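Vendholm Releases Planning Guide and Fixed-Price Budget Package for Robotic Produce Handling Cells

May 18, 2025

Vendholm today released a planning guide and a fixed-price budgeting package for companies preparing to buy their first robotic cell for handling fresh produce. The package is intended for packing houses, meal-kit kitchens and grocery distribution sites that need a defensible cost figure before they request capital.

The guide runs to 80 pages. It covers arm selection, gripper selection, camera placement, work surface layout, cabling, guarding, operator training and spare parts. Each chapter ends with a worksheet that feeds a single cost summary. The summary separates purchase price from installation, and installation from annual running cost.

"Buyers tend to send us a payload figure and a reach figure and ask for a quote," said Hongmei Zheng, director of applications at Vendholm. "Those two numbers fix the price of the arm. They say very little about the fingers, the lighting or the number of hours someone will spend teaching the cell to pick up a potato."

Budgeting package

Customers who order the package send Vendholm a list of items to be handled, the containers used and the target rate. Vendholm returns a written estimate within 30 working days. The estimate includes a recommended equipment list, a floor plan, a power and network schedule, and a line-by-line budget with low and high values for each entry.

Estimates are based on bench trials. The trial log used to prepare the guide holds 524 entries, recorded with whole vegetables and fruit of mixed shape and size. Each entry lists the item, the container, the gripper opening, the approach angle and the reason for any stop. Long items placed at an angle in a basket accounted for a large share of the stops, and the guide gives them a chapter of their own.

The package is priced separately from equipment. If the customer places an equipment order with Vendholm after receiving the estimate, the fee is credited in full against the first invoice.

Items commonly left out of first budgets

According to the guide, first-time budgets often omit the following:

Replacement finger pads. Pads in produce work wear faster than pads in carton work and should be budgeted as a consumable.

Cable management. Camera and gripper cables have to follow the arm through its full travel. Retrofitting supports after commissioning costs more than specifying them at the start.

Cleaning time. Soil and moisture from produce collect on the work surface. The guide recommends that cleaning be entered as scheduled downtime.

Containers. A rigid bin and a woven basket present different rims, and a change of container after acceptance testing generally means repeating part of the test.

"We ask for the container first – before the product list," said Radek Sokol, who heads cell integration at Vendholm. "If purchasing is going to switch suppliers next year, we would like to know that before we set the clearance heights."

Compatibility

The worksheets can be exported to Ultell, the equipment planning software from Kadlec, and to ordinary spreadsheet formats. The Ultell export was added in April at the request of customers who already hold their maintenance schedules there. Customers do not need an Ultell license to use the guide.

"The export keeps each cost line tied to an asset record," said Wiesława Nowakowski, product manager at Kadlec. "A plant engineer can revise a finger pad interval and see the change in the annual figure."

Availability

The guide is available now at no charge to registered customers. An initial run of 1000 printed copies will be mailed on request. Orders for the budgeting package are being accepted for sites in all regions where Vendholm provides installation.

About Vendholm

Vendholm designs and installs small robotic cells for food handling and light packing.

Media contact: Čestmír Zeman, Vendholm press office

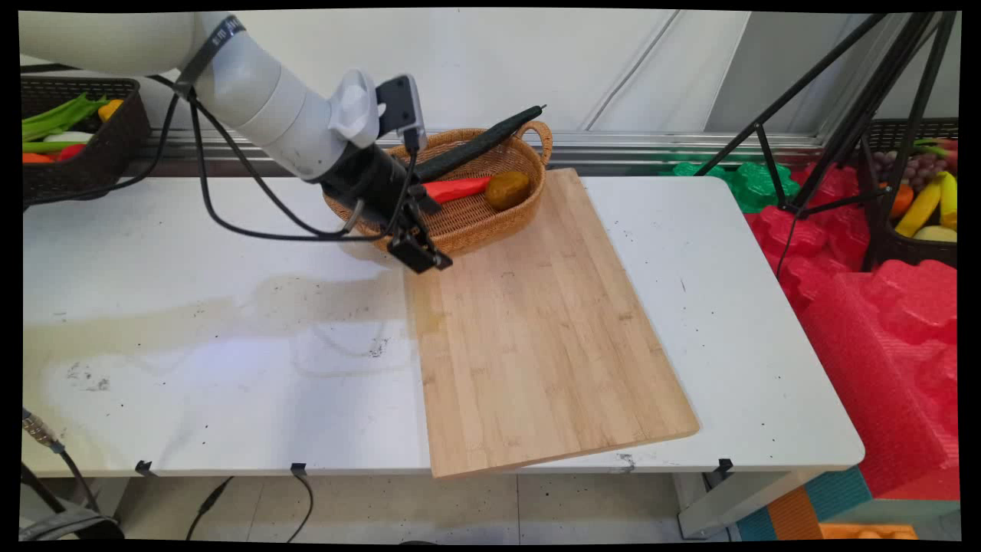 Two-finger gripper and camera unit at the rim of a woven basket during produce handling work.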